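**Robot arm on the kitting bench — anyone else got one?**

**tealady_50**
We pack sewing and craft kits at Rashidi, 400 boxes on a decent day, and since April we've had an arm on bench 4. It does the scissors. I used to do the scissors! Now I load trays, check lids and go and fetch Mutua Temba when it stops.

My wrists are better, I'll give it that. But I used to chat to the person opposite all shift and now there's a guard panel and an arm there. Is it like this everywhere? 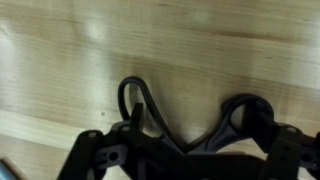

*Bench 4, black-handled pair, one finger in each loop*

**mutua_t**
Mutua here, hello from two benches down. It stops a lot less than it did, to be fair. Open scissors are a pain for any gripper, and the two handles on those are different shapes.

**bikitz_nights**
Same at Bikitz, except they cut the evening shift by four people and called it "redeployment". Enjoy your wrists while you've got a job.

**tealady_50**
Nobody's gone from ours so far. Godfrey Tanui put it in writing — no losses this year — and I've kept the letter.

**bikitz_nights**
This year.

**kinden_dave**
Bit gloomy, that. At Kinden I got trained up on ours and went up a pay grade. Ask for the training before they bring somebody in from outside. Ours needs a person next to it all day anyway, so it might as well be you.

**mutua_t**
Second that. The course is about two days and there are places on the Tuesday one.

**tealady_50**
Is there a test? I'm hopeless with tests. Go on then, put my name down, but I want my bench turned round so I can see people.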